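Minutes of the Olloreck tea room monthly meeting
Held Monday, back room, 5.30 pm

Present: Štěpánka Kubíček (chair), Ludmila Urban (minutes), Matúš Ševčík, Kvido Ševčík
Joined from item 4: Miroslava Havlíček

1. Last meeting
Minutes read and agreed. The dripping tap by the dishwasher is still dripping. Matúš has the washer and will fit it before the weekend. The spare key has come back and is on its hook.

2. Tablecloths
Matúš has been through the linen cupboard. There are 13 cloths fit to go out. The white ones with the tea stains have been boiled twice and will not get any better, so they go for rags. The plaid cloths are a little long for the round tables and ruck up at the edge. Kvido asked about having them hemmed. Slanina quoted 800 crowns for the lot, without collection. Agreed to leave the hems alone until after the autumn and ask again then.
Ludmila pointed out that the plaid cloths must not be ironed on the yellow stripe with the hot iron. A note is to go inside the cupboard door.

3. Table fruit
Long discussion. At present we put out a bowl of apples, and most of them come back at closing time. Štěpánka proposed a small mixed selection on each table in a toffee tin with the lid off, so that people can see what there is and help themselves. Kvido is against dates because of the stones, which end up under the saucers. Ludmila is in favour of dates. It was left that dates may go in if there is a saucer on the table for stones.
Cherry tomatoes were agreed, red and green together, with the stems left on where they have them. Tangerines to be small ones. Matúš would like water chestnuts and says the shop by the tram stop sells them in their skins. Štěpánka said few customers will want to peel one at the table — they may do better on the counter, with a knife and a board.
Everything is to be washed in the morning and dried with a cloth before it goes into the tins. Fruit left at closing goes in the fridge, bottom shelf, tomatoes kept separately on the worktop.
Fruit budget set at 2000 crowns a month. Kvido to keep the receipts in the blue folder.

4. Tins
Zostetti has offered us its empty sweet tins, no charge, if we fetch them. Rernaleo has some too but they are the tall sort and no use for this. Tins to be wiped out with warm water and a soft cloth, no scourers on the gold lining. Lids are to be kept, in the box under the stairs — last time we threw them out and regretted it. Whether the tins need a paper liner was not settled.
Action: Matúš to fetch the tins. Ludmila to buy saucers if the charity shop has any plain ones.

5. Laying out
Plaid cloth, with tomatoes and other pieces in gold-lined metal:

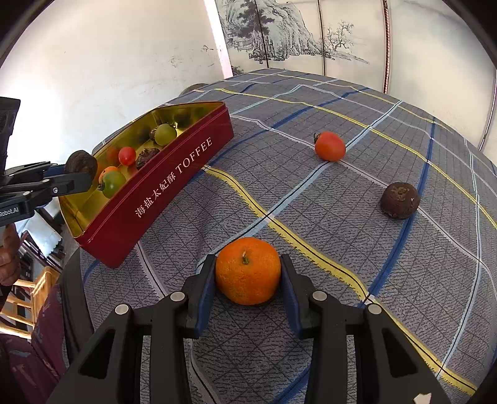
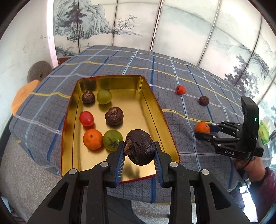 Miroslava Havlíček thought about six pieces to a tin was plenty and asked that the soft tomatoes be put in last, on top of nothing and under nothing. She also wanted the tins nearer the middle of the table so that there is room for the teapot. Agreed on both points. She will do the first morning with Kvido and write down what is left at closing.

6. Any other business
The radio in the kitchen is too loud before ten.
Kvido cannot do Saturdays in April.

Meeting closed 6.40 pm.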